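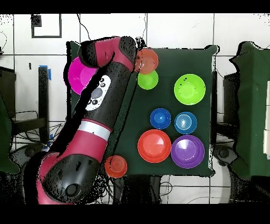

Posted by the Drurgate cell team | Aug 25, 2024 | Set-up guide, section 2: Arm stops mid-move over the table

We use cookies to remember your settings. Accept / Manage

Read this before you restart anything. Applies to the Geltard arm on the bowl sorting table, controller software 1727 and up.

What you get: arm freezes on the way across, stays bent over the bowls, error 166 on the screen. Joints locked. It looks dead. Treat it as live. Brakes can let go a little when power comes back and the forearm drops, enough to pinch a hand against the table top.

CAUTION: Do not reach under the arm to save a bowl. Bowls are cheap. Leave all of them where they are, big and small, until step 6.

1. Hit the red stop on the pendant. Do this even if the arm has already stopped by itself.

2. Everybody back past the tile line. One person on the pendant, no one else at the table.

3. Write down the error number and the joint angles. Screen clears on restart and then they're gone. We lost them twice in January and Menier could not do a thing with the ticket.

4. Check the floor cables without moving them. Look under the near edge of the table and over by the post with the blue tape. Follow the arm cable by eye as far as you can. Pulled tight or caught under something = likely cause. Don't tug it. Power off at the wall first, then free it, then give it slack.

Note: the last 166 we had was a cable snagged when the arm swung wide. Nothing wrong with the joint at all. Took most of a shift to find becuase we started with the motors.

5. Check the cloth. It should lie flat where the arm works, bunched corners are OK if they stay at the corners. A fold under a bowl lifts the rim and the arm hits it on the way down. This will log as 599 (contact), sometimes with a 166 right after. If you see both, read the 599 first.

6. Power on, brakes still set. Choose Recover, then Slow. Jog straight UP, clear of the tallest bowl, before any sideways move. Not Home. Home takes the short path and the short path goes through the bowls.

CAUTION: keep your thumb on the enable switch the whole time. If the arm sags or knocks when the brakes release, let go of the switch, power off, stop here. Call Domínguez service and tag the cell out.

7. Arm clear and parked? Power off again, now fix the table. Any bowl hanging over the edge of the cloth gets pushed back in. Bowls with touching rims, move them apart.

8. Run one slow cycle, no one inside the line. Then one at normal speed. Same error again means you did not find it, go back to step 4.

Note: do not clear a 166 from the remote screen. You can't see the cables from there. Remote clear is blocked in newer software but older cells still alow it.

Log every stop, even the ones that clear first try.

Drurgate Automation | Contact support | © 2024 Drurgate | Back to top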